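Ospina Burger Counter to Open Second Location in Trirkoncombe

TRIRKONCOMBE — Ospina, the burger and milkshake counter based in Kovilport, will open its second location in September at 2628 Olatine Road, Trirkoncombe. The new site occupies a former tire shop and has parking at the rear.

Menu and preparation

The Trirkoncombe menu will match the Kovilport menu at opening. Beef is ground on site each morning and formed into 6-ounce patties, which are cooked to order on a flat-top grill. Buns are baked at the Kovilport kitchen and delivered before 9 a.m. Fries are cut daily and fried twice. Onion rings are battered by hand and sold in half and full portions.

Milkshakes will be offered in vanilla, chocolate, strawberry and black cherry. A malt option is available on all flavors at no added charge. The double cheeseburger, the best-selling item in Kovilport, will be served with grilled or raw onion.

Facility

The building measures 2000 square feet, divided between the kitchen, a front counter and an indoor dining area. Two order windows will serve walk-up customers, one of them reserved for pickup. Kitchen equipment includes a flat-top grill, a bank of fryers and a separate fryer for onion rings. Customers are asked to clear their own tables. Bins for wrappers and other trash will be placed at both exits and beside the patio seating.
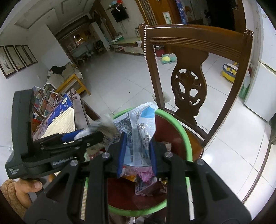 Hours and ordering

The counter will be open daily from 11 a.m. to 9 p.m. Phone orders will be accepted until 8:30 p.m. — large orders should be placed the day before. Delivery will not be offered at opening. Cards and cash are accepted at both windows.

Hiring

Applications for grill, counter and prep positions are being accepted at the Kovilport location. Training will take place in Kovilport before the opening.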